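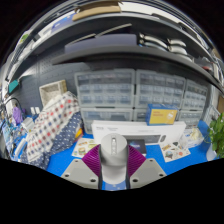

Kleinschmidt Repair Notes

A transcribed collection of 2,000 short repair notes from the Kleinschmidt repair shop in Tavel, written by hand on the backs of job tickets and typed up for anyone who enjoys old clocks, old radios, or the way people write when they are in the middle of fixing something.

Last updated 10 January 2023

What's in the collection

Kleinschmidt was a small repair business that took in whatever people carried through the door. Mostly that meant mantel clocks, table radios, and sewing machines, with a steady trickle of hair dryers, electric trains, and things the ticket only calls "the gadget." Every job got a paper ticket. The front was for the customer's business and the back was for the bench, and the back is where all the good stuff is: what the customer said was wrong, what was really wrong, which part went in, and now and then a grumble about whoever had been inside the case before.

I bought the tickets in a cardboard box when the shop's contents were sold off, thinking I might find some advice for a clock of mine that kept stopping. I did find it, as it happens (the suspension spring, see ticket K-0412), but by then I had read a few hundred of the things and was thoroughly hooked. Typing them up became my winter evenings, and then my summer evenings too, and the first full pass was finished in August.

The notes are in English with a good sprinkling of shop shorthand. I've kept the spelling as written.

Files

There are 2 files, and you'll probably want both.

notes.csv has one row per ticket. It's saved as UTF-8 with a header row, and fields with commas in them are wrapped in double quotes. Line breaks inside a note have been turned into a slash with a space on either side, so the whole note stays on one row.

shorthand.txt is the list of abbreviations I worked out as I went along. It's a plain list with the abbreviation first, then a tab, then my best reading of it. Where I was guessing, the reading ends in a question mark, and please do take those question marks seriously.

Columns in notes.csv

There are 8 columns:

ticket_id: the printed ticket number with a K- in front. The shop restarted its numbering once, so tickets from the second run have a b on the end.

item_type: clock, radio, sewing, appliance, toy, or other. I assigned these myself from the wording of the note.

item_text: the item as it was named on the ticket, such as "mantel clk, walnut" or "the gadget."

complaint: what the customer reported, in the shop's words.

note: the full text from the back of the ticket.

parts: any parts mentioned, separated by semicolons. Blank if none were mentioned, and a blank doesn't mean that none were used.

outcome: fixed, returned as is, scrapped, or unknown.

legibility: my own score from 1 to 5, where 5 is perfectly clear and 1 is a coffee stain with some letters near it.

A few sample rows

K-0412 | clock | mantel clk | "stops at night" | susp spr kinked, prob. from moving w/ pend on / new spr, set beat, ran 6 days on shelf | suspension spring | fixed | 5

K-0977 | radio | tbl radio, brn | "hums" | fltr cap. told him it would be the cap. it was the cap | filter capacitor | fixed | 4

K-0133b | sewing | S. mach. | "eats cloth" | needle in backwds. no chg | | fixed | 5

K-0590b | other | the gadget | "does nothing" | still does nothing | | returned as is | 3

I've put bars between the fields so they're easier to read on a page. The real file has commas.

How the notes were typed up

I sorted the tickets by number, photographed the backs, and typed from the photographs with the paper nearby for the tough ones. For keeping my place I used Tovex, a little script I wrote that shows one photo at a time next to a text box and saves when you press Enter. It isn't included in this release. It's held together with string, and it assumes the folders are laid out exactly like mine, but if you're doing something similar and would like a copy, just write and ask.

After the first pass I let everything sit for a while and then went back through the rows with a legibility score of 1 or 2. A rest does wonders for your eyes! Words that had looked like pure scribble turned into "escapement" and "called twice, no ans." once I'd grown used to the handwriting. Anything I still couldn't read is marked [illegible], and a word I could only partly read has the missing letters shown as underscores.

There were at least two people writing these notes, going by the handwriting. One prints in small capitals and hardly wastes a word. The other writes a loopy script, runs on happily, and is the one who complains about previous repairs. I thought hard about adding a column for this, but there are too many tickets in the middle that could be either, and I didn't want to put a guess in the data where it might look like a fact.

What I left out

The fronts of the tickets aren't here. They carry customer names, addresses, and phone numbers, and those people dropped off a toaster, they didn't sign up to be in a spreadsheet. Where a name turned up on the back, I replaced it with [name], and street addresses became [address]. I read every row with this in mind, but I'm one person with a mug of tea, so if you spot something I missed, please tell me and I'll fix it promptly.

Prices are also left out. Many of them were written in a private letter code, and I never cracked it to my own satisfaction. Publishing half the prices seemed worse than publishing none.

Tickets with nothing on the back weren't typed up at all, and so you shouldn't use this collection to work out how busy the shop was.

Things to watch out for

Clocks are heavily represented. That may be because the shop saw a lot of clocks, or because clock jobs produced more writing — a radio with a bad tube needs three words, while a striking clock that's been dropped can fill the whole ticket and go up the margin.

The outcome column leans on what the note says. "OK now" I counted as fixed. "OK?" I counted as unknown. Please go back to the note itself if the outcome matters for what you're doing.

Very few tickets carry a date on the back, and the ones that do usually give a day and month with no year. I've left these in the note text and haven't tried to put the collection on a timeline.

And a word about safety, which I'd feel bad leaving out. These are working notes by people who knew their trade, jotted down for themselves. They skip every step that was obvious to them, including unplugging things and letting capacitors discharge. Please don't use a one-line note as instructions for opening up a mains-powered radio.

What people have used it for

A few early readers had a copy before this release. One was collecting repair vocabulary for a glossary, another wanted messy short text to practice cleaning up, and a third read it straight through on a train, which pleased me more than I can say. The Wukis word list project has borrowed several of the shorthand entries, and they caught a mistake of mine in return: "mvt" is movement, and I had it down as "moved to." That's been corrected throughout.

Using and sharing

You're welcome to copy, change, and share the typed text and the shorthand list for any purpose. If you publish something that uses them, a mention of the Kleinschmidt Repair Notes would be kind. If you make corrections, I'd love to have them back so everyone gets the benefit.

Corrections

The most useful thing you can send is the ticket_id, the word you think is wrong, and what you think it should be. If it's a part name, a sentence on where you know the part from helps me a lot. I check the paper ticket for every correction, so it can take me a little while to answer.

Still unsolved: "grn st. w/ the usual," which appears on a number of sewing machine tickets, and "T. side," which could be top, treadle, or something else altogether.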